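Progress report to the Harnimberg Sports Fund
Tastcombe Youth Cricket Project, second report
August 14, 2020
Prepared by Sakda Sriwong, project coordinator

Summary

The project has met its targets for enrollment and ground repairs. It has fallen behind on matches and on umpire training. Spending is below plan, mostly on travel. We are asking for one change to the budget, set out near the end.

Enrollment

We now have 105 players registered between the ages of eight and sixteen. The target in the grant agreement was lower than that, and we passed it before the summer break. Growth has come mainly from the Fledport side of the river, where two schools added cricket to their after-class program. The older age group is still thin. We can field one full under-16 side, but any injury or family trip leaves us borrowing from the under-14s.

The girls' group trains on its own evening and joins the mixed sessions once a month. Attendance has been steady. Parents asked for an earlier finish on school nights and we moved the start time forward to allow it.

Ground and equipment

The practice nets at Tastcombe were replaced in the spring. The old posts had rusted through at the base and two of them had to be cut out of the concrete. The new netting is a heavier grade and has held up well against the harder-hitting players. The run-ups on lanes one and two were leveled at the same time. Lane three still drains badly and is closed after rain.

We bought four junior kit bags out of the equipment line. Each has pads in two sizes, gloves, helmets and a pair of bats. Bats are signed out by the coach in charge and checked back in at the end of the session. One helmet has been withdrawn after a blow to the grille and will be replaced under the supplier's terms.

The roller remains a problem. It is shared with the Kumsa club and reaches us late in the week, so the square is often prepared in a hurry. A used one of our own is the item we most want in the next round.

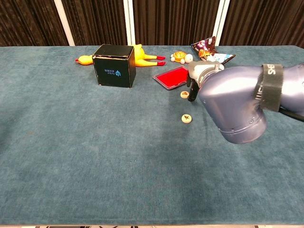
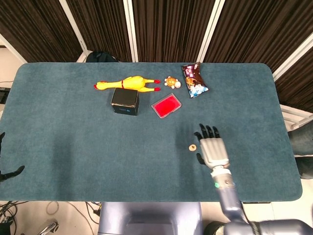 Matches

The fixture list was cut short this season. We had arranged home and away games with Kumsa and Fledport in all age groups, and only the home games were played. The under-12s won both of theirs. The under-14s lost to Kumsa by a wide margin after being 31 for 6, then beat Fledport on the last ball with a leg bye. The under-16s tied with Fledport and lost to Kumsa.

Batting against spin is the clear weakness. Most of our players learn on a hard strip where the ball comes on straight, and they play across the line when it turns. The coaches have changed the net sessions to give every batter at least one spell against slow bowling. Fielding has improved, and the under-12s in particular are backing up throws without being told.

Coaching and umpiring

Two coaches completed the entry-level certificate. A third has done the classroom part and is waiting for an assessment date. The umpire course planned for Harnimberg was postponed by the organizers, so no new umpires have qualified. Parents have been standing at square leg in the junior games. They have done this willingly, but we would prefer trained people for leg before decisions, which caused most of the disputes.

The course is now listed for December. Five people have put their names down, including two players from the under-16 side who would like to umpire the younger games.

Spending

The travel line is underspent by 700 dollars because the away games did not take place. Equipment is fully spent. Ground repairs came in slightly under the quote. Coach payments are on plan, and all invoices to the end of last month have been paid.

Request

We ask the Fund to let us move the unspent 700 dollars from travel to the drainage work on lane three. The contractor who leveled the run-ups has priced the job within that amount. If approved by the end of the month, the work can be finished before the ground closes for winter.

Next period

Indoor sessions begin once the evenings get dark. We have a verbal agreement on hall hire and will send the signed form when it arrives. The next report will include umpire course results and the new fixture list.

Comments

netsession_dad: Lane three has been a swamp for years. Please approve this.

Fledport Mum: Is the umpire course open to parents who have never played?

S. Sriwong: Yes, it is. Email me and I will add you to the list.

coverpoint: The Kumsa result was rough, but the lads batted on well after the collapse. Good to see slow bowling in the nets.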